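Print this page | E-mail this section to a colleague

Tastunar Plate Handling Cell
Set-up Guide, Section 8: Running a Demonstration for Visitors

This section covers visits and open days at which the cell handles plates in front of an audience. It assumes that the arm is installed and that the operator has finished the basic training in Section 3. Two people are required: an operator at the pendant and a host who stays with the visitors.

8.1 Before visitors arrive

1. Clear the work table of tools, cloths and paper.
2. Wipe the tabletop. Fine scratches are acceptable. Grease is not.
3. Load the program named PAREDES-DEMO. Do not use a production program.
4. Close the gripper with nothing in it and bring it over the near edge of the dark tabletop. Confirm on the wrist camera view that both fingers stand parallel.
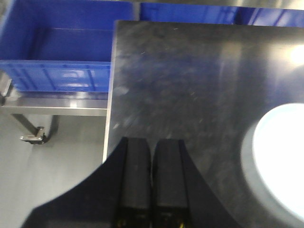 Luana Rangel asks that hosts run step 4 a second time once the room lights are at their demonstration setting. At the Brovico open day she checked the fingers under work lights only, and the plate search failed twice when the overheads came up. Her note has been adopted as step 5.

5. Switch the room lights to the demonstration setting and repeat step 4.
6. If the plate search reports GLARE, lower the exposure one step and search again. Stop after three attempts and call support, extension 2452.

NOTE: The exposure setting is not saved with the program. Enter it again after a restart.

8.2 Positioning the audience

1. Mark the visitor line on the floor before the first group enters.
2. Keep the space between racks, cart and work table free of visitors. Staff may stand behind the equipment only while the arm is in hold.
3. Lock the cart casters.

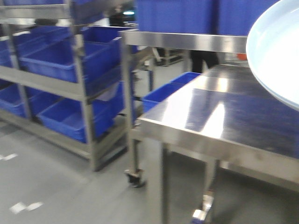 4. Limit each group to 8 visitors. Larger groups push the back row toward the racks.
5. Tell the group where the emergency stop is before the arm moves. The host points to it - the operator keeps both hands on the pendant.

CAUTION: Polished steel edges are at hip height for adults and at face height for small children. Children stay next to an adult at all times.

8.3 Preparing the bins and the belt

1. Place the blue bins in their rows, open side up. Check that each rim clears the steel bar.
2. Remove loose packaging from any bin that will be used in the run. Plastic film can be drawn onto the rollers.
3. Run the belt empty for 40 seconds and listen for rubbing.

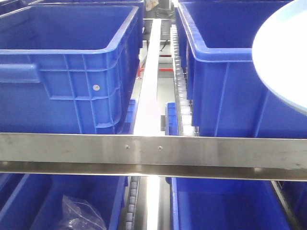 4. If rubbing is heard, stop the belt and move the nearest bin away from the roller track. Repeat step 3.
5. Set belt speed to the lowest value. Visitors follow the slow setting better, and the cycle time is not part of the demonstration.

8.4 The plate pick

1. Announce the pick. Wait until the host confirms that all visitors are behind the line.
2. Start the program. The fingers approach the rim with one on each side and close at low force.

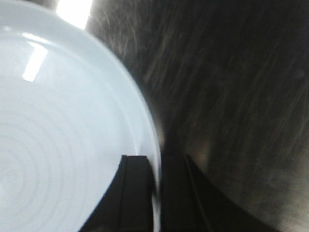

3. Hold for three seconds so the group can see the grip, then release the hold and let the program continue.
4. If the plate slips, press hold. Do not catch it by hand.
5. Put the arm in hold between groups, including when the next group is already waiting.

NOTE: Use plain glazed plates. The Wana finger pads supplied with the cell are not rated for plates with a raised pattern on the rim.

Questions on this section go to Maiara Bezerra. Section last revised February 6, 2022. The belt settings will be reviewed in April.

Print this page | E-mail this section to a colleague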